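Skulov Bench Top, black, with rounded corners

The Skulov bench top is a tabletop for people who need a calm, dark surface to work on. We have made it in our workshop in Kirden since 2006, and the form has changed very little in that time. The corners are rounded, so you do not catch your sleeve or your hip when you walk past in a narrow room.

Black was the first color we offered and it is still the one most customers order. Papers, labels and small white parts are easy to find on it. It also shows dust more quickly than a light top, and we prefer to say this before you buy. A soft cloth that is a little damp is enough for daily cleaning. Please do not use scouring powder, as it leaves gray marks which we can't remove afterward.

The top is delivered without legs. It fits the Skakuno frame in both heights, and also most older frames if the cross bars are not bent. Equipment that stands on a foot or a ring can be fixed directly through the top. We drill the holes for you when you send a drawing with the order, or you can drill them yourself from the upper side with a sharp bit and slow speed.

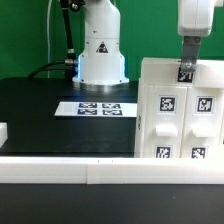 Black top with arm base on mounting ring, marker sheet laid flat in front.

Cables can go down behind the rear edge. If you have thick cables, leave a gap of 30 mm between the table and the wall, so that they can bend without pressure. For customers who want a cleaner solution we sell the Molefe cable tray, which is screwed under the top and is ordered separately.

Sheets and templates can be taped to the surface. Paper tape comes off well. Strong cloth tape can leave glue behind, and for this we recommend a plastic scraper and warm water with soap.

The top is heavy and must be carried by 2 persons. It comes wrapped in cardboard, with protection on each corner. Keep the cardboard until you have looked at both sides, and write to us if you find a scratch. We answer in the same week.

Length: 2000 mm
Color: black
Corners: rounded
Legs: not included
Drilling: on request, with drawing

Orders which we receive before the end of October are sent in the same delivery round.

Related items
Skakuno frame, low
Skakuno frame, high
Molefe cable tray
Skulov bench top, light gray
Corner protectors, set
Plastic scraper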